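Huile dure Stakine pour planchers en bois, bidon de 3 litres

Fabricant : Dukar
Référence : 1138-N
Aspect : mat naturel
Disponibilité : en stock

L'huile dure Stakine est destinée aux planchers intérieurs en bois massif, neufs ou remis à nu par ponçage. Elle pénètre dans les fibres et laisse une surface mate, agréable sous le pied, qui garde le dessin du bois. Nous la vendons depuis le mois de septembre à la place de l'ancienne huile Dosix, dont la fabrication est arrêtée. Les clients qui ont encore un plancher traité avec Dosix peuvent l'entretenir avec Stakine, après un nettoyage soigneux et un essai dans un coin peu visible.

Un bidon de 3 litres permet de couvrir environ 54 m² en une couche. Sur les bois tendres, comme le sapin ou l'épicéa, la première couche boit davantage et il est prudent de prévoir une réserve. Pour un plancher neuf, il faut compter deux couches. Pour une rénovation légère, une seule couche est souvent suffisante. 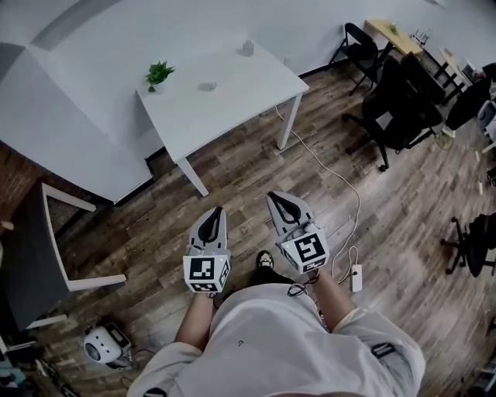
Photo : Gisela Bauerfeind

Avant l'application, le plancher doit être poncé, sec et bien dépoussiéré. Nous recommandons de terminer le ponçage au grain 120, pas plus fin, sinon le bois se ferme et l'huile reste en surface. Mélanger le contenu du bidon avec un bâton propre, ne pas secouer. Verser une petite quantité et l'étaler dans le sens des lames, au rouleau à poils courts ou au pinceau large. Après vingt minutes, essuyer tout l'excédent avec un chiffon de coton. Les traces qui sèchent en surépaisseur restent collantes et sont difficiles à enlever plus tard.

La deuxième couche se met le lendemain, plus mince que la première. On peut marcher en chaussettes après une nuit, mais les tapis et les meubles lourds attendront une dizaine de jours.

Attention aux chiffons imbibés d'huile : ils peuvent s'enflammer tout seuls. Il faut les mouiller à l'eau, puis les faire sécher à plat à l'extérieur avant de les jeter. Tenir le bidon hors de portée des enfants et aérer la pièce pendant le travail.

Pour l'entretien courant, un balai doux et une serpillière bien essorée suffisent. Le savon Gavrilă pour bois huilés convient aussi, à raison d'un bouchon par seau.

Existe également en teinte chêne fumé et en teinte blanc calcaire, sur commande. Les teintes sur commande ne sont ni reprises ni échangées.

Page mise à jour le 19 octobre 2020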